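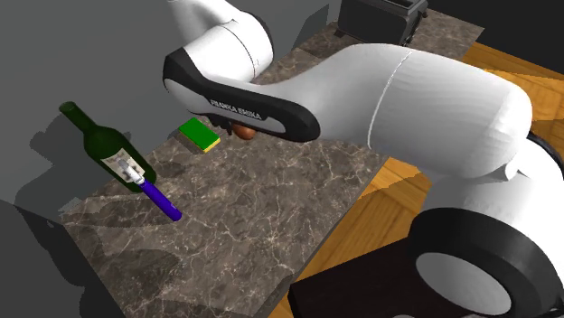
Page last changed: August 17, 2021

Speaker notes: moving a small firm off shared passwords

Slot is 43 minutes including questions. Aim to stop talking with enough left for at least a few people to ask something. Slides are numbered in the top corner, notes follow the same order.

1. Opening

Say who the talk is for: firms with one IT person, or none. If you have a security team you will know most of this already.

Ask for hands: who has a spreadsheet of passwords somewhere at work? Wait. Don't comment on the hands, just move on.

Explain the starting point at Plirkier. There were 92 logins in one spreadsheet, kept on a shared drive that every member of staff could open. Some of the logins were for services the firm had stopped paying for. A good number used the same password with a different digit at the end.

2. What was wrong with it

Keep this short, they know.

Anyone who left took the whole list with them, in effect. There was no record of who had opened the file. When a supplier account was used from an unknown address in May, we could not say which member of staff had last signed in, and we ended up changing everything by hand over two evenings.

Nothing was lost that time. Say so plainly, people will ask.

3. What we looked at

We tried 3 password managers on a small group. Two are on the slide, Flurka and Pratus. The third was withdrawn from sale during the trial so I have left it out.

Flurka: easy to set up, good phone app. Sharing a login with a group meant sharing it with each person one at a time, and that got old quickly.

Pratus: uglier, slower to open on older laptops. Groups work properly. You can give someone the use of a login without showing them the password in plain text. Remind the room that a determined person can still get at it through the browser, so it is a help and no more than that.

We went with Pratus. I have no connection with either company.

4. The move itself

Took six weeks. The order was:

Close dead accounts first. This cut the list before we had to move any of it.
Bank, payroll and domain name accounts next, with new passwords and two-step sign-in on all of them.
Everything else by department.
Spreadsheet deleted, then deleted from the backups as they came round.

Spend time on the domain name account. If someone gets into that they can redirect your mail, and then reset most of your other passwords. It was the weakest one on our list.

5. What went badly

The Palma office was moved last and had the least help. They share one computer at the front desk, and the manager kept locking itself halfway through a job. Within a few days the passwords were on a card in the drawer. We should have gone there first and watched how they worked. The fix was a separate short-lived sign-in for that desk, with access to four services only.

Two-step codes by text message were also a problem there — poor signal inside the building. We changed to an app that works offline.

Recovery. Print the recovery codes, put them in the safe, and test one before you need it. We had printed ours and one set was out of date.

6. If you only do one thing

Leave this slide up during questions.

Email and domain name accounts, new passwords, two-step sign-in. It can be done in an afternoon and costs nothing.

Likely questions

What if the password manager is broken into? Depends how it stores things. Ask the seller whether they can read your vault. Ours say they can't, and a long main password matters either way.

Can we use the one in the browser? Better than a spreadsheet. Sharing is the weak point.

Cost? Don't quote ours, the price list has changed since we signed up.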